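Zerkia hand balm, the 52g tin. Quick review as I've got stock to pack before the morning.

Bought two of these from Leonora Dalisay at the Stubbs Yard makers' fair in August, one unscented, one lavender and cedar. Used both since. Hands in soap lye and hot water most days so they get a proper test.

Good stuff first. Sinks in fast. No greasy film on the steering wheel. Unscented one really is unscented, which you can't say for most beeswax balms, they nearly always smell of honey whether you like it or not. Cracked knuckle on my right hand closed up in 3 days.

Lavender one – hmm. Bit grainy. Shea does that if it cools too slowly, I've had teh same trouble with my own batches. Melts out on the skin but you notice it. Kristaps Urbonaitė on the next stall says stick it in the fridge overnight, haven't tried.

Tin is my main moan. Lid is so tight you need dry hands to open it, and if my hands were dry and comfy I wouldnt need the balm.

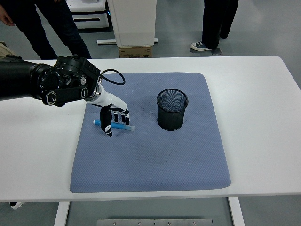 Price was £9 each, fair for the size. Carkemix do a cheaper one but it's mostly petroleum jelly and I went through a pot in no time. The Zerkia tin should see me to Christmas easily.

Would buy the unscented again, yes. Lavender only if she sorts the graininess. Labels smudge a bit with oily fingers too, Leonora if you're reading – laminate them!

Four out of five.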